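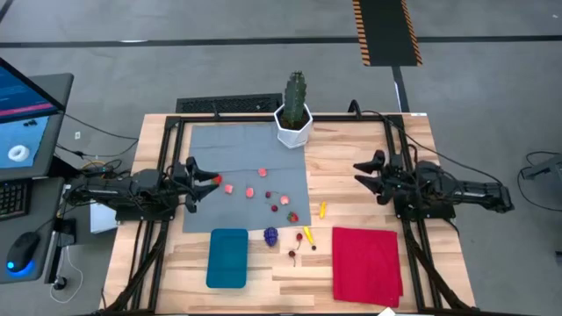 The woman who runs the plant shop on Fulwood Street did not plan to sell plants. She spent 40 years keeping the books for a lumber yard in Drusolville, and she opened the shop in October with money she had set aside for a new roof.

"The roof is still bad," she said. "I put a bucket under it."

She stocks 600 plants, most of them cacti and succulents, and she buys nearly all of them from Bañez, a family nursery two counties over. She drives there herself every other week. The trip takes most of a day, and she has turned down offers of delivery.

"I want to see the roots," she said. "If they won't let me tip one out of the pot, I don't buy it."

Her customers are mostly people who have already killed something. She asks them where the plant will stand and which way the window faces, and then she asks how often they travel. A person who is home all day is harder to sell to, she said, and will water a cactus to death by spring.
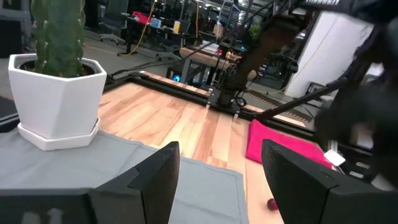

Winter care

From now until the days get longer, she waters her tall columnar cacti once a month, sometimes less. She checks the soil with a wooden skewer pushed down to the bottom of the pot. If any soil sticks to it, she waits.

"A saucer is fine," she said. "Water sitting in the saucer - no. Pour it out."

She keeps the shop at 70 degrees during the day and lets it cool off at night. She does not feed anything until March.

The shop will close early on Christmas Eve and open again after New Year's. She hopes to have someone look at the roof while it is closed.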